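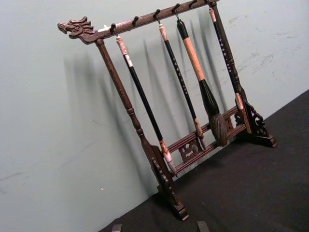 Free the Planner From the Grid

Oct 25, 2024

Most manipulation stacks still treat the world as a set of boxes. An object detector returns a box, a pose estimator puts an axis triad inside it, and the planner inflates the box by a safety margin and routes around it. This works on bins and cartons. It fails on furniture, tools, plants, cables, and anything else that is mostly air. I want to argue that the fix belongs in the planning interface, and that the current habit of sending the problem back to perception wastes effort.

Take a calligraphy brush rack. It has two posts, a top bar, hooks, and a carved lower crossbar, and the brushes hang by small loops. Fit one box around the whole thing and the planner reports that every hook is in collision. Fit a box per part and the count grows quickly, because turned posts and pierced scrollwork do not decompose into anything tidy. Use a voxel map at 10 mm and the loops vanish while the hooks turn into lumps. Use 2 mm and the map is correct in places, full of speckle in others, and slow to update everywhere.

The usual response is to ask for better perception. Get a cleaner depth image, train a better segmenter, add a view. I have no objection to any of those. But a dark, thin part against a dark cloth is going to return bad depth on a short-range stereo sensor for the foreseeable future, and so will a glossy black handle. The planner will be handed an uncertain map. The question is what it does with the uncertainty, and in most stacks I have worked with, the answer is that it never sees it. The map is thresholded before the planner gets a look.

We ran Prandon, our in-house motion layer, that way until August. Occupancy went in as a float and came out as a bit. The threshold lived in a config file and had been tuned on cartons. On a hanging object it gave one of two results: no path found, or a path straight through a hook that had been filtered as noise. Both failures were logged as perception errors. I went back through 13 of them, chosen because the raw point clouds had been kept. In most, the evidence for the hook was present in the cloud and had been discarded one step upstream of the code that needed it.

The change was small in terms of lines. Kandau, the map server, now publishes occupancy probability and the time of last observation for each cell. Prandon treats both as cost. A cell that is probably free but has not been seen recently is expensive to cross at speed and cheap to cross slowly. A cell that is probably occupied is expensive at any speed, with a hard limit only near the top of the range. The trajectory optimizer already handled weighted costs, so it needed a new term and a new gradient and nothing else.

Two objections come up whenever I describe this.

The first is compute. A soft map cannot be culled as aggressively as a binary one, and collision checks dominate planning time. This is true. Our checks went up to around 4,000 per query on the rack, well above what the binary version needed when it found a path at all. The comparison is not very informative, since a fast planner that returns no path has only told you to call it again. I would sooner pay for one long query than for a retry loop with a random seed in it, and the long query is much easier to profile.

The second objection is better. Hard constraints can be audited. If the planner promises that no link enters an occupied cell, you can check that promise after the fact with a short script. If it promises only to minimize a weighted sum, you can check very little, and someone will eventually tune the weights until the arm is willing to brush against things. Van Leeuwen, the safety layer that sits between our planner and the controller, keeps a hard constraint for this reason. It holds a separate, coarse map of things that must never be touched, such as the wall and the table, and it vetoes any trajectory that enters them. It does not try to model the scrollwork. I think this split is right. Put the guarantees on the geometry you know well and put the costs on the rest.

What I do not accept is the middle position, where the fine geometry is forced through a hard threshold so that it looks auditable. The script passes, but it is checking the trajectory against a map that has already dropped the hook.

There is also a contact question that the soft map does not settle. A hanging brush moves when touched. Lifting a loop off a hook means bringing a finger close to the hook, and often against the handle, and no collision margin describes that properly. Planners that switch collision checking off near the grasp are conceding the point without writing it down. In the Alusstead branch we are trying an explicit contact budget per object: a force limit, a permitted direction, and a flag for whether the object is expected to swing. The planner reads it and the controller enforces it. The interface is ugly, and the permitted direction is currently expressed in the wrong frame for anything that hangs, so it has to be recomputed at each replan. I expect to change it again before it is merged.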